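Setting the Table for a Houseful, Without the Morning Panic
By the Remdale Kitchen Pages
20th October
Last updated: January

Every family has the one person who says "oh, just bring them along!" and then forgets to mention it until the potatoes are peeled. I love that person (in my house it's me), but it does mean the table has to stretch at short notice, and over the years I've picked up a few habits that keep it friendly.

Start with the table itself, and do it the night before. Put every leaf in, even if you think you won't need them, and push a card table up against the end. A long cloth over both hides the seam nicely, and if the heights don't match, fold a bath towel and lay it over the lower one before the cloth goes on. Mine is an old Eskildsen cloth, 77 inches wide, and it has forgiven a great deal of gravy!

Next, set out all your serving dishes, empty, with a scrap of paper in each saying what goes in it. You'll see right away that you're short a bowl, while there's still time to borrow one. Group the big spoons with them too, or you'll be digging through drawers while the beans go cold.

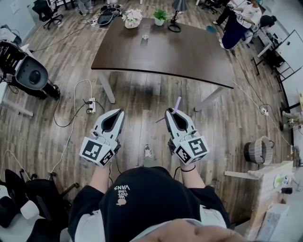
How do I stretch the food when two or three extra people turn up?
Lean on the side dishes. A second pan of stuffing, a big bowl of buttered noodles or another loaf of bread will fill plates happily, and you can slice the turkey thinner and carry it in on a platter already carved.

As for chairs, gather them from the bedrooms and the porch before anybody arrives, wipe the seats, and put the wobbly one where you'll be sitting yourself. A piano bench takes two cousins very well, provided they're getting along that day.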